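Can a robot do the chores yet?

Most people would be happy to hand over some of their housework. There is washing to fold, plates to put away, and always a sock under the bed. So can a machine do it for us? The short answer is: some of it, slowly, and not every time.

Machines that already help

You may have a few chore machines at home now. A washing machine washes clothes and a dishwasher washes plates. Some homes have a round robot that drives over the floor and picks up dust.

Each of these does one job. A washing machine can't carry the wet clothes to the line. A dishwasher can't put the cups back in the cupboard. A person has to do the part before and the part after. Those are the parts that need hands.

Why hands are hard to copy

Think about picking up a mug. You look at it and see where the handle is. You squeeze hard enough to hold it, but you don't squeeze as hard as you can. If it starts to slip, you feel it slipping and grip tighter. You do all this while talking to somebody.

A robot has to be given a way to do every one of those things. Many robots have a gripper in place of a hand. A gripper often has two fingers that open and close, a bit like kitchen tongs. Two fingers are enough for a surprising number of jobs, but try buttoning your coat with a pair of tongs and you will see the trouble.

Cloth is one of the hardest things

A mug is the same shape every time you meet it. A T-shirt is not. Drop one on the floor twice and it will land in two different heaps. The sleeves may be underneath, or inside out. A robot looking at the heap has to work out which bit is a corner, and corners can hide in the folds.

Cloth also moves when you touch it. Pull one edge and the other edge comes too, or a new crease appears in the middle. People learn this when they are small and then stop thinking about it.

How a robot can learn to fold

One way to teach a robot is to write down every move it should make. This works well in a factory, where each part arrives in the same place. It works badly with laundry.

Another way is to let it learn from people. A person holds a gripper in each hand and does the chore using only the grippers. A camera on the gripper records what happens. Later, a computer goes through the recordings and looks for patterns: when the cloth looks like this, the fingers go there. The chore may have to be done many times, on different beds and tables and with different bits of cloth, before the computer has enough to go on.

A blue cloth on a bed is a good thing to practise with. It is a plain shape, it has edges to find, and its colour stands out against a pale sheet.
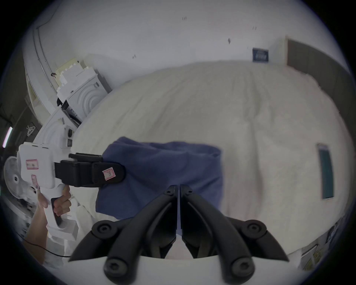 What about shops and warehouses?

Shops have chores too. Boxes must be unpacked, shelves filled and spills wiped up. Robots do best where things are tidy and all one size. In a big warehouse, a machine can carry a shelf from one end of the building to the other all day long.

Picking one thing out of a mixed box is harder. A bag of rice sags. A bottle rolls. A shiny packet reflects the light and can confuse a camera. Many shops still leave this work to people.

Try it yourself

You will need a tea towel and two pairs of kitchen tongs. Ask a grown-up before you borrow them.

1. Drop the tea towel on a table so that it lands in a heap.

2. Hold one pair of tongs in each hand. Your fingers must not touch the towel.

3. Spread the towel flat, then fold it in half and in half again.

4. Ask someone to time you. If you finish in 60 seconds, see if you can do it in 20.

5. Now close one eye and try again – it is harder to judge how far away the cloth is.

So, can they do it yet?

A robot can fold a towel if it has had plenty of practice and the towel is not too tangled. It may take much longer than you would. Give it a fitted sheet or a jumper with a hood and it may get stuck.

No robot on sale today will tidy a whole bedroom by itself. You will have to pick up that sock.

Words to know

Gripper – the part of a robot that takes hold of things.

Sensor – a part that lets a machine notice something, such as light, heat or a push.

Warehouse – a large building where goods are kept before they go to shops or homes.

Page last checked: 12 Feb 2018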